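Estrella Contreras
January 4, 2023

OK so a bunch of you asked how I sleep on work trips, and my replies were getting out of hand, so I'm doing a thread. I'm a terrible sleeper by nature and I've picked up a lot of habits. Some are smart, some are probably superstition.

Background: I do training visits for Simasus, and last January they had me in Rornstead for seven nights straight. I slept maybe one of them properly. By Friday I was putting salt in my coffee and thanking the elevator.

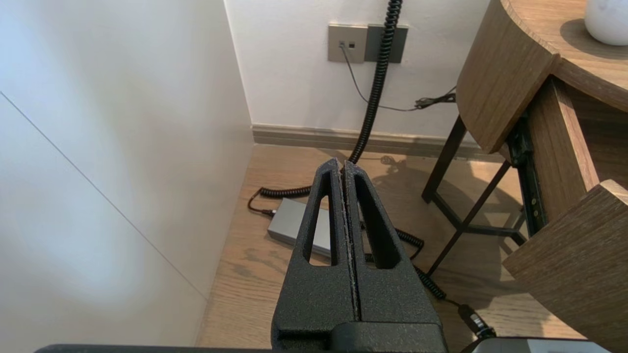

Photo: Estrella Contreras

The first night in a strange bed is always the worst one for me. I've stopped fighting it. I plan an easy morning after it if I can, and I never ever schedule the big session for day one anymore. My old boss thought this was lazy. My old boss also fell asleep in a budget meeting.

Temperature! Go cold! I turn the thermostat down the minute I walk in, before I even take my shoes off, because it takes hotel rooms forever to get there. Then I wear socks to bed. My sister says socks in bed are disgusting and she is wrong.

Curtains: there is always that gap in the middle with one streetlight aimed right through it at your eyeball. Pants hanger from the closet, the kind with clips. Clip the two sides together. I stole this trick off the internet years ago and it's still the best thing I know.
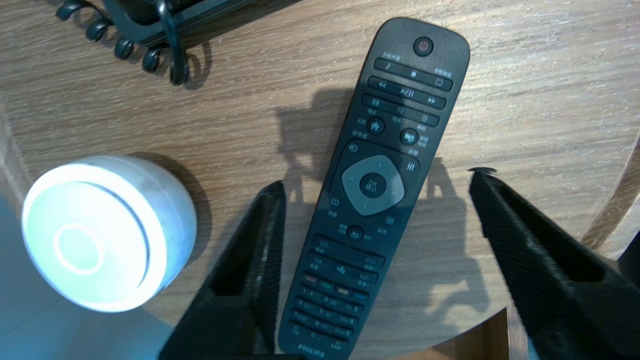 I used to leave a talk show on low "for company" and then wake up at 3 to somebody selling knives. So now it's a podcast with the sleep timer on, and it has to be one I've heard before. If it's new I get interested and then it's all over. My current one is a man explaining canals. I know so much about locks and none of it on purpose.

Somebody asked about Restero. Yes I tried it, I paid for two months. The rain sounds are nice. The part where it gives you a score in the morning made me so mad that I'd lie there worrying about my score. Deleted it, slept better that same night. Your mileage may vary, my mom loves hers.

Food, which I resisted for years. I can't do a huge dinner at nine and then lie flat. In Rornstead there's a little noodle place called Mạc that closes early, and it basically fixed my week, because I had to eat by seven or go hungry. Get the broth with the crispy shallots if you ever end up there. Tip them well.

(Minibar chocolate doesn't count as dinner. Ask me how I know.)
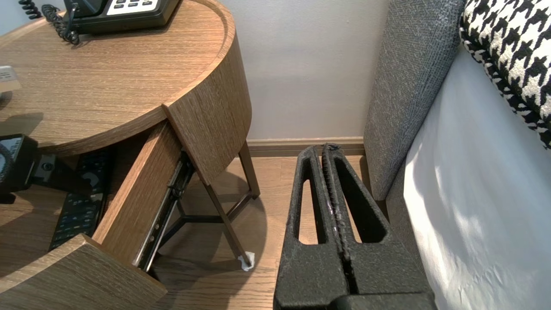

Same goes for coffee. I quit it after lunch and I was a monster for three days and then I was fine. Decaf tea at night, two bags from home in a sandwich bag, because the hotel ones taste like the box.

Packing list, since that was the other question: earplugs (the squishy foam kind), eye mask, my own pillowcase, lip balm, a paperback I don't care about. The pillowcase sounds fussy but it smells like my laundry and my brain goes oh, okay, home. I've driven back 200 miles having left it on the bed and I did mourn it.

Ask for a room away from the elevator and the ice machine. You can just ask! At the desk, nicely. I was in my thirties before I tried it.

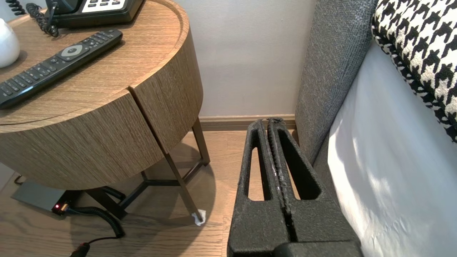
Round nightstand, desk phone, remote.

And if I'm still awake after a good long while I get up. Chair, dim light, boring paperback. Lying there doing math about how many hours are left has never once put me to sleep.

Jet lag I can't help with, I only go places by car. If you've got tips for that put them in the replies, my cousin flies out next week and she's already panicking.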